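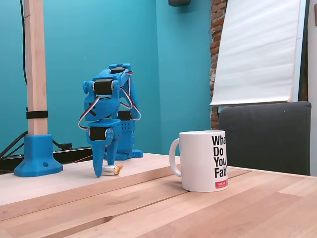

Zuneck opens its second long-table supper season in Fletbridge

FOR IMMEDIATE RELEASE

Fletbridge, Wednesday -- I'm Godelieve Kuipers, I cook at Zuneck, and I write our press releases myself (you can probably tell). We're bringing the long-table suppers back this December, and I'm so pleased I've been telling people at the bus stop.

If you missed last season, it goes like this. You book a seat, you sit down beside whoever else booked a seat, and the food comes out in big dishes that you pass along. There's no menu to choose from. I cook what the growers out at Alach have plenty of that week, which last year meant an awful lot of zucchini, and I'm told the fritters are still being talked about in some households.

We served 997 suppers over the whole of last season, and the night I remember best is the one when the power went at half past six and we finished the lamb on the barbecue out the back. People stayed until nearly midnight! I'd like more evenings like that, although I'd prefer to keep the lights on.

What's new this year

We've got more room, for a start. Each supper now seats up to 30, and we've added an early sitting at 5 pm for families, with plainer flavours and a shorter wait between courses. The late sitting starts at 7. 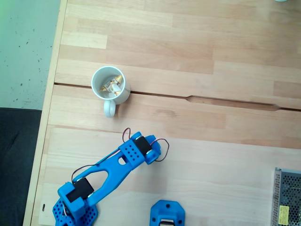 I also changed my mind about bread. Last season I bought it in, and it was perfectly good bread, but this time we're baking our own with flour from Zwahlen, a small mill I've been pestering for samples since autumn. Their rye is dark and a bit sour and it goes beautifully with cultured butter. We'll have loaves to take home as well, as long as I remember to put some aside before the second sitting gets to them.

Vegetarians are looked after every night without having to ask. For allergies, please tell us when you book, and be as fussy as you like -- I'd much sooner have a long email than a nasty surprise at the table.

Bookings

There are 409 seats on sale for the first run of suppers, and past guests have had no head start, so everyone's in the same queue. You can book at the Zuneck counter in Fletbridge any afternoon, or ring us after 2 pm. Mornings are hopeless, I'm usually up to my elbows in dough.

Media contact: Godelieve Kuipers, Zuneck, Fletbridge. Writers who'd like to come along are welcome at either sitting. Just let me know which one, and whether you eat anchovies.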